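Trunder 街頭演説・住民集会用ポータブルスピーカー

こんにちは、Pallhamで販売と修理の受付をやっている者です。製品ページなのに一人称なのは、うちがそういう規模の会社だからで、カタログの文章も電話の応対も、だいたい私がやっています。

Trunderは、市議選や町議選くらいの規模で使うために作った、肩から下げられるスピーカーです。国政選挙みたいに大きな車を仕立てて回る人には、たぶん物足りないと思います。広場の隅、スーパーの前、団地の中庭、公民館の二階。そういう場所で立ち止まってくれた人に声を届けたい、という方に使っていただきたいんです。

きっかけは、Thevarの市議選でした。私も知り合いの候補の手伝いをしていて、そのとき借りたスピーカーがまあ重い! 坂の多い町なので、三か所も回ると肩が上がらなくなるんですよ。おまけに音量のつまみが背面にあって、話している本人からは手が届かない。隣に立っている人が身ぶりで「もうちょっと下げる?」とやるんですが、その間に聞いている人は帰ってしまいます。あれは今思い出しても悔しい。 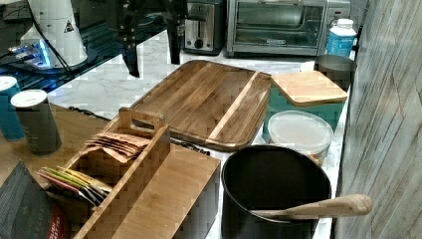

それで、その悔しさをPallhamに持ち帰って、設計のDespina Dervishiに延々と話しました(彼女は選挙にはまるで興味がないんですけど、つまみの位置の話には食いついてくれました)。最初の試作は筐体が細長くて、歩くたびに膝に当たりました。二つ目は音が硬くて、お年寄りの多い集会では「耳が痛い」と言われてしまい、やり直し。今の形は三つ目です。

手に持ったときの話を少し。重さは1,909グラムです。数字だけ見てもピンとこないと思うので、できれば店頭で一度肩にかけてみてください。ベルトは幅広で、長さは金具を引くだけで変わります。手袋のままでも動かせるので、秋の選挙で朝の駅前に立つ方には喜ばれています。音量つまみは上面です。話しながら、下を見ずに親指で回せます。ここだけは譲りませんでした。

マイクは有線とワイヤレスの両方が付きます。ワイヤレスのほうが身軽ですが、質疑応答で客席にマイクを回すなら、有線を演壇側に一本残しておくと進行がずっと楽ですよ。候補者の声と質問者の声で音量を別々に決められるので、声の小さい方が質問しても置いていかれません。

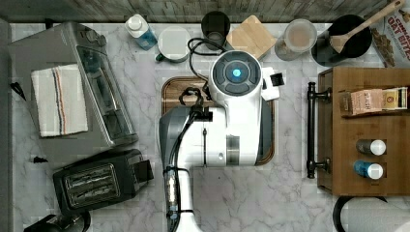
仕様と価格

・品名:Trunder(ポータブルスピーカー)
・重さ:1,909グラム(電池込み、マイクは含みません)
・最大音量:83デシベル(正面、当社の測定条件による)
・充電時間:80分
・入力:有線マイク一本、ワイヤレスマイク一本、外部音源
・色:濃い灰色のみ
・価格:249ユーロ(税込)
・付属品:有線マイク、ワイヤレスマイク、肩ベルト、充電器、雨よけカバー

色が一つしかないのは、よく聞かれます。政党の色に合わせたものがほしい、というご相談は本当に多いんですが、Thevarのように無所属の候補が多い町だと、前の持ち主の色が付いた機材は次の人が借りにくいんですよね。気になる方は、カバーのほうに布でもステッカーでも貼ってください。本体に貼ると、はがすときに塗装を傷めることがあります。

音量について、もう少しだけ書かせてください。83デシベルと聞いて「もっと出る機種がある」とおっしゃる方がいて、はい、あります。ただ、住宅地で大きな音を出して票が増えたという話を、私は聞いたことがないんです。苦情の電話が増えた話ならいくらでも知っています。声を張らなくても言葉の頭がはっきり聞こえること、そこに手間をかけました。なお、街頭で使える時間帯や音量の決まりは自治体ごとに違いますから、選挙管理の窓口で先に確かめておいてください。同じ地方でも、隣の町とは平気で一時間ずれていたりします。

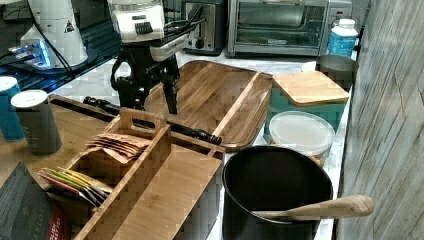 使っている方の声も一つ。Esar地区で議員をしているStojan Kovačevićさんは、選挙のあともTrunderを手放さず、毎月の議会報告会に持って行かれています。この前修理の受付にいらしたとき(ベルトの金具の交換でした)、こんなふうに話してくださいました。

「前は後ろの列の人が、途中で腕を組んで黙ってしまうことが多かった。聞こえていなかったんだね。今は後ろの列からいちばん厳しい質問が飛んでくるよ。水道料金の話なんか、終わる時間が読めなくなった」

うれしいような、申し訳ないような。でも報告会って、本来そういうものですよね。

Esarの集会室は天井が高くて声が回るので、スピーカーを壁際に置くと聞き取りにくくなります。Stojanさんは演壇の横、聞く人の頭より少し高いところに置いているそうです。私も真似してみましたが、椅子の上に載せるだけでも違いました。同じように響きやすい部屋をお使いの方は、低音のつまみを思いきって絞ってみてください。拍子抜けするほど言葉が立ちます。

貸し出しについて

選挙は毎年あるわけではないので、買うほどでは、という方のために貸し出しもしています。期間は告示の日から投票の前日まで、まとめて一件として扱います。料金は台数と期間で変わるため、お問い合わせのときに日程を教えてください。10月は各地の選挙が重なって、毎回すぐ埋まります。迷っている方は、立候補を決める前でもいいのでひとまずご連絡を! 取り消しは告示の前なら無料です。

貸し出しの順番は申し込み順で、どの党の方でも、現職でも新人でも同じです。同じ選挙区の候補が二人とも借りに来て、受付で鉢合わせしたこともありました(お二人とも感じよく挨拶して帰られました)。前に使った方の録音や設定は残りません。電源を切ると音量以外は全部初期値に戻ります。
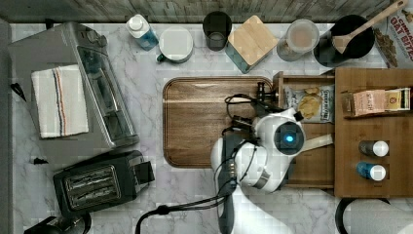

返却のときは、充電しないままで結構です。マイクのスポンジだけは外して、別の袋に入れていただけると助かります。こちらで洗って、次の方には新しいものを付けてお渡しします。

雨の日の使用について聞かれることも増えました。付属のカバーをかけていれば、小雨の街頭演説くらいは問題ありません。本降りの中で長く使うのはやめてください。カバーの前面は音を通す布なので、ずっと濡れているとさすがに水が入ります。使ったあとはカバーを外し、風通しのいいところで乾かしてからしまってください。車のトランクに濡れたまま入れて、次の選挙まで忘れていた、というのが修理の理由でいちばん多いんです。

電池は交換できます。裏の蓋を開けて、つまみを横に倒せば抜けます。予備を一つ持っておくと、投票日前の最後の一日はかなり気が楽になると思います。予備電池とスポンジは単品でも売っていますので、注文のときに備考欄に書いてください。

ご注文、試聴、貸し出しのご相談は、下の問い合わせ窓口からどうぞ。だいたい私が出ます。不在のときはDespinaが出ることもありますが、技術の質問ならそのほうが話は早いです。

ページ更新:2025年7月14日

当サイトでは、表示の改善と利用状況の確認のためにCookieを使用しています。閲覧を続けると同意したものとみなされます。 同意する 設定を変更

お問い合わせ | 修理受付 | 貸し出し規約 | © Pallham | ページの先頭へ戻る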